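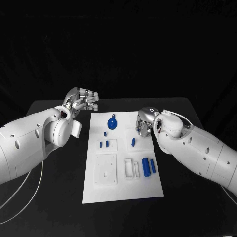
Kotness was the better day out, according to Badawi, who went round both in March and thinks the assembly boards are the only bit of this place worth the train fare. Not sure I agree. Went anyway, Mon 8 June, open day at the Tusodier works.

Notes typed up on the way home so excuse the state of them.

**Getting in.** Gate 2, not the main one. Sign-in sheet, sticky badge, badge number 336. Coffee weak. Lockers full by ten.

**The boards.** Big white board on a dark grey table, white fixtures, blue parts. Round blue piece with a raised bit on top like a knob, and a little blue peg stood up by itself just below. Simple shapes, nice clear colour against the white. Black curtain behind, so nothing else to look at. I liked that more than I expected to. Would of liked longer here but the group was moving on.

**Nakano room.** Three benches of older fixtures, mostly metal, some with handwritten labels. Smelt of oil. Best room of the lot for me, and we got ten minutes in it.

**Lunch.** Cheese roll, apple. Fine.

**Next time.** Book the early slot, bring own coffee. Ask wether the fixtures are made on site, forgot to. Bus back goes from the far side of the roundabout and it was late.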